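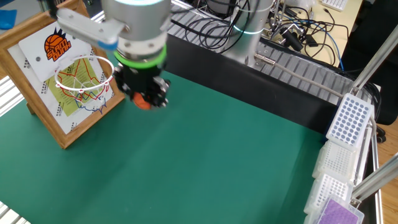 Desk hoops: what are you all mounting yours on?

horrocks_end
Posted in April, 9 replies

Right, I've had one of those little basketball hoops on the back of the office door for a while now and the door is the problem. Every time somebody comes in it gets a knock, and the pads have left marks on the paint. I'd like it on a table instead. I've got an old picture frame from a junk shop, nice chunky wood, and I'm thinking of hooking the backboard over the top of it and leaning the whole lot back a bit. Has anyone done this? Will it stay up?

tinpot_dave82
Did exactly that with a frame and it's been grand. You want a proper strut behind it though, the cardboard sort folds the minute you get a bit keen with your shots. I screwed a scrap of wood on the back of mine. Leave whatever's in the frame where it is, mine's got an old bus map in and it looks great with the net hanging over it.

Omance
Can't agree, sorry. A leaning frame tips the rim up and the ball rolls off the front. I had mine leaning for 2 weeks and it drove me up the wall. Upright or not at all.

tinpot_dave82
Depends how far you lean it! Mine's only back a touch and the ball drops through fine.

Candesitz
What ball are you using, Omance? The one that came with mine was far too bouncy, it went under the radiator every single time. Swapped it for a soft foam one and I'm much happier.

Omance
The one out of the box. Might be part of it, fair enough. Still say upright.

horrocks_end
Foam's a good shout. What about the table top? Mine is bare wood and the noise is awful, my other half works in the next room.

Candesitz
Put something down on it. I've got a green craft mat under mine, cost me 14 quid and it stops the frame creeping backwards as well.

pellmell
Take the glass out first!! I didn't, and I was picking bits out of the rug for ages. Also if the net's a stiff one, wash it in warm water and pull it into shape while it's damp. The ball hangs about in it otherwise.

Omance
Washing the net, now I've heard it all.

pellmell
Try it before you laugh :) I'm up to 400 baskets on mine.

horrocks_end
Glass is out, strut's glued and I'm off to find a mat. Going for a slight lean, sorry Omance. Will report back once the glue's gone off.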